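What the tidying-up people know

I have worked at Stokum for long enough to remember when the training kitchen was a real kitchen, with a real kettle and a real smell of toast at four in the afternoon. We test robot arms for canteens and care homes now, and my own job has drifted, without anybody quite asking me, from cooking to laying tables for a machine.

I don't mind it, mostly. It is gentle work and the company is good. But I do think we talk about it badly. When the managers came over from Belley in October they spoke of the hours saved, 61 a month by their reckoning, and I kept thinking of Cinzia Monti, who had put the same plate back on the same table 75 times that week. Her hours were on a different sheet, I suppose.

What has changed is where the skill sits. Cinzia used to be quick. Now she is patient, and she notices things: that the arm dithers over anything lying at a slant, or that it does better when the bowl isn't crowding the plate. Ayane Fukuda writes the software and is a dear, and she says half her best fixes began with Cinzia muttering. Well then, pay the muttering! Put it in the job title, and give her a say in what the arm tries next.

The table itself

A visitor might take our table for a nursery. There's a banana bunch, half an orange, a strawberry and a ketchup bottle laid across a plate, with a mint-green colander near the little oven and the gripper over at one side.

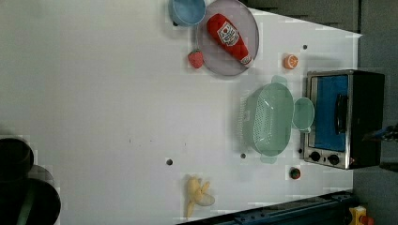
What I'd ask for

Three things, and none of them dear. Train the table-layers properly, on paid time, so they can move across to Ayane's side if they fancy it. Let them stop a run when they think it's going wrong, without filling in the long form. And bring back the kettle, please, because we used to sort out a great deal while it boiled.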